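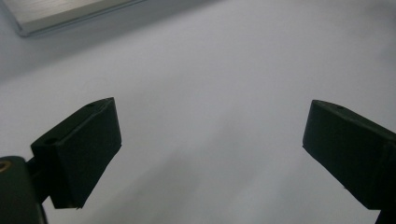
Known issues

Plornthorpe hand-held gripper set: false "closed" labels at wide opening

Status: open for the May release, fix merged for later recordings
Maintainer: Nneka Ajayi
Reported by: Elīna Luik

Summary

Part of this dataset carries a wrong gripper width. In the affected episodes the width channel drops to zero while the two fingers are far apart and nothing is between them. The video is correct. The width value and the "closed" flag derived from it are not.

Anyone who trained on the width channel before reading this should check their episode list against bad_width.txt. Policies trained on video and pose only are not affected.

What went wrong

Width on the Drullska tool is read by an encoder and written by the Imai logger. The encoder cable had a worn connector. When the contact opened, the logger received no reading and wrote 0.0 instead of a missing value. Zero is also the legal value for fully closed fingers, so the range check passed and no warning was raised.

The fault shows up most often over plain, pale surfaces - this has nothing to do with the camera. Those takes were recorded late in the collection, when the connector was at its worst. We spent a week on finger segmentation before looking at the cable.

Extent

Episodes in the release: 1066
Episodes checked by hand against video: 706
Episodes with at least one false zero: 100

The remaining episodes were checked by script only. The script compares logged width with the pixel distance between the inner finger tips and flags a zero reading when the tips are clearly separated. It misses dropouts that happen while the fingers are nearly closed, so treat short zero runs in unchecked episodes with care.

Safety note

Do not replay the width channel of the listed episodes on a powered gripper. During a bench replay at Stulero the controller followed a false zero and closed at full speed from wide open. No one was hurt. The finger pads were damaged at the tips and had to be replaced. If you must replay, cap the closing speed and keep hands out of the gap.

Workarounds

Drop the listed episodes:

python filter.py --exclude bad_width.txt

Or mask the bad samples and keep the rest:

python filter.py --mask-zero-jumps

The mask option removes any zero that is reached in a single sample from a wide opening. It does not interpolate. Gaps are left as NaN, and your loader has to handle them.

Fix

The logger now writes NaN on a lost reading and stops the take after 610 ms without a valid sample. The connector was replaced and the cable is clamped to the body of the tool. Older files have not been rewritten - we prefer to keep the raw values and ship the list.

Reporting

If you find a false zero that is not in bad_width.txt, open an issue with the episode number and the first bad sample index. Please do not attach the full video.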